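Bread keeps sinking in the middle since switching flour - ticket still open

Hi again Plustusero support (and anyone else reading this on the help pages),

You asked me to keep a running log instead of sending six emails a day, so I've put the whole lot together in one go. Sorry for the length, I do go on a bit.

The problem in short: I've been making the same white tin loaf on your recipe planner for ages, the Courtois one with the overnight sponge, and it always came out lovely. In January I swapped to Flirkico strong white because the shop had stopped stocking my usual, and every loaf since has risen beautifully and then collapsed along the top like an old sofa. The planner still tells me everything is on schedule.

What I've got set up in my account:
Recipe: Courtois overnight tin loaf, double batch
Total dough weight: 1070 g
Second rise: set by the planner, normally 30 minutes
Oven temperature: 200
Tin: Bruvo two pound, dark finish
Flour profile: custom, typed in by me

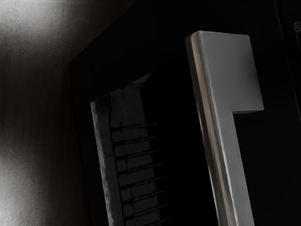

Does the planner change the rising times by itself when you swap to a different flour?
Only if you choose the new flour from the list, as one you've typed in by hand keeps the timings of whatever was there before.

I copied that over from your first reply so it's all in one place, and it did explain a lot. I'd typed the Flirkico in by hand as I couldn't find it in the list (it's under "strong white, other", which I'd never have guessed - perhaps have a look at that?).

Log so far:

Loaf 1, 7.15 am. Changed nothing, just wanted a proper starting point. Rose well over the rim of the tin, looked smashing, sank before the crust had set. Close, damp crumb along the bottom and a big tunnel under the crust. Still made decent toast.

Loaf 2, 7.40 am. Picked the flour from the list this time. The planner knocked the water down to 263 g in the final mix, which I thought looked mean, but I stuck to it. The dough was much easier to shape and didn't spread all over the board. Sank again, though not as badly. I'd call it a dip and not a crater.

Loaf 3, 6.50 am. Same again, but I ignored the timer and went by the finger poke. I reckon the dough was ready well before the planner thought so. In it went early, and up it stayed! Slightly split down one side but I was so pleased I nearly rang you.

Loaf 4, 7.30 am. Tried to repeat loaf 3 and got the dip back. Very annoying. The only thing I can think of is that the heating had come on early and the sponge had been sat next to the radiator all night. It smelt quite sharp when I took the cloth off and there was a tide mark up the side of the bowl where it had been and come back down again.

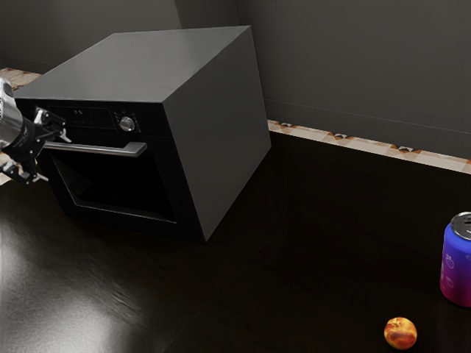
So for loaf 5 I moved the sponge to the cold end of the hallway, on the floor by the coats, and set the planner's room setting to "cool". It had been on "warm" since last summer, which I'd completely forgotten about. That changed the overnight time quite a bit and also moved my alarm, so watch out for that if you try it, I was up before the birds.

Loaf 5, 5.45 am. Good dome, no dip, no split. Crumb a bit tight but even all the way through. Best one since I changed flour by a long way.

Loaf 6, 6.00 am. Same settings as loaf 5, and the same result, hooray. Bottom crust a touch pale, which I'm not going to moan about.

Where that leaves us, I think: the flour was part of it, and the room setting was the rest. I'd been blaming the Flirkico for everything and it's perfectly nice flour.

Things I'd still like an answer on, please:

When I picked the flour from the list, the water changed but the second rise stayed at 30 minutes. Is that right? Loaf 3 makes me think it should have come down too.

The double batch button seems to round the salt in a funny way. I get a slightly different figure if I double it and halve it again. It's a tiny amount, but it bothers me.

My old notes vanished when I deleted the custom flour. There was no warning or anything - they just went. If they can be got back I'd be grateful, as I had all my hot cross bun timings in there.

Happy for you to leave the ticket open until I've done a couple more loaves. I've got seeds to use up, so the next one will be the malted recipe with the room setting left on cool, and I'll add the times underneath.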